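Tabletop Treasures: Our Readers' Odds and Ends

June 1, 2021
By Lumturie Stoyanova
Print | E-mail

Back in September we asked you to show us the tables where things pile up – the hall table, the craft table, the one you swear you'll clear off before dinner. We got 738 entries! I loved going through every last one of them, and picking 22 for the printed booklet took me almost a week. Haiyan Zou helped me sort, and we argued happily over the finalists.

The gallery on this page belongs to the late arrivals, which were too much fun to leave in a folder. I'm a sucker for a table with a bit of everyday life on it, and a good hat never hurts.

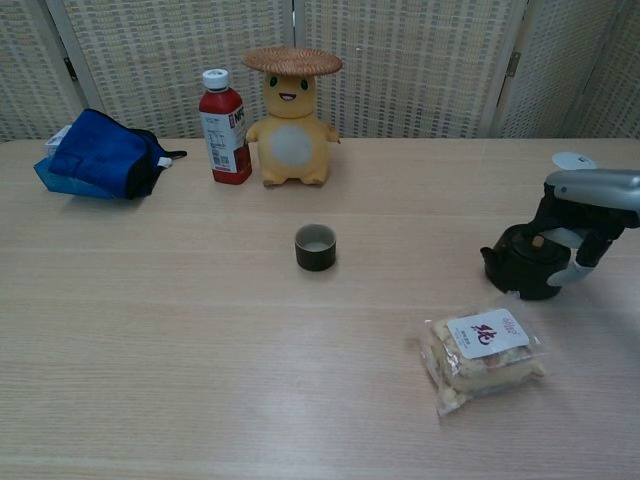

1. The coaster hat
I keep coming back to this one! A woven coaster makes a terrific sun hat, and that little open smile underneath it gets me every time. The red juice next door adds a great splash of color, and I love the little woven squares of the screen behind it all – Yuzhen Feng wants one just like it for her sewing corner.

More late arrivals go up as Deming Lei gets through the mail.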